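Planning and Buying FAQ

Answers from the Koltent equipment desk. Questions come from people about to spend somebody else's money. Last revised in January by Ingrid Quintanilla.

Should we buy the arm first or the simulator first?
Simulator. The arm takes months to arrive and will be blamed for everything once it does. You may as well have something working by then.

What does the starter budget cover?
One arm, one gripper, a controller and 4 hours of phone support. It doesn't cover the table, the floor bolts or the second gripper you'll want by spring. Add 185 dollars per seat each month for the Atholm planning software, and read the renewal terms before you fall in love with it.

How much floor space do we need?
More than you measured. Leave 100 centimeters clear past full reach on every side. If that puts a door inside the circle, move the arm, or the door.

Can we skip the service plan in year one?
You can. Plenty of buyers do, and they get to know our Trerken depot very well in year two.

Which gripper should we order?
The one that fits what you'll pick up, so write that list first. Guo two-finger units ship fastest, but quick shipping has never helped anyone hold a soup bowl. Send us the list and we'll tell you which items are going to hurt.

How many test runs before we sign?
We ask for 1032 in simulation on each task. It's an odd number because an old spreadsheet had that many rows, and it has served us fine.

Our kitchen job looks easy on paper. Why does the quote include so much simulator time?
Kitchen quotes run high on hours and low on hardware, which upsets finance every time. Most of those hours go into reach and clearance - whether the arm can get to the thing without knocking over its neighbors. Take the simulated counter we use for quoting: the arm has to fold up at the elbow in front of the toaster and come down onto a shallow wooden plate, with utensils hanging just behind the gripper. Price your own counter with everything left on it, because that's how your staff will leave it.

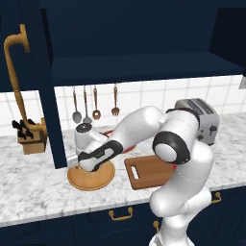
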